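Notes from the Plesmont Street kitchen

I finally gave in and learned to make sourdough, three years after everybody else got bored with it. My neighbor Annatjie Zwane handed me a jar of her starter in March and told me to feed it every morning, same time, same spoon. I fed it whenever I remembered. It forgave me (mostly), and by the second week I had a loaf I wasn't embarrassed to slice in front of people!

What I got wrong was the water. I kept adding a splash extra when the dough felt stiff, and I ended up with something I could have poured - so now I weigh it and leave it alone. I've also quit kneading. A few folds, a towel over the bowl, and off I go to do the laundry. 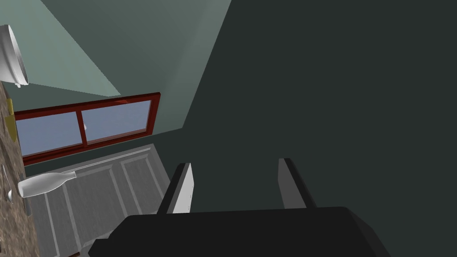 Swap table is back

Bring your spare starter, seedlings, jam jars or cookbooks to the hall on 2025-07-10. Last time we had 200 jars and hardly any lids, so if you have lids in a drawer, please dig them out. Thanakorn Boonyarit is bringing his rye starter, and I plan to be first in line with a clean jar and my elbows out.

Also, I'm still looking for a good use for leftover starter that isn't pancakes. My family has had pancakes 2 weekends running and they're starting to complain. Crackers, maybe? Send me your recipes and I'll print the best 3 in the next issue.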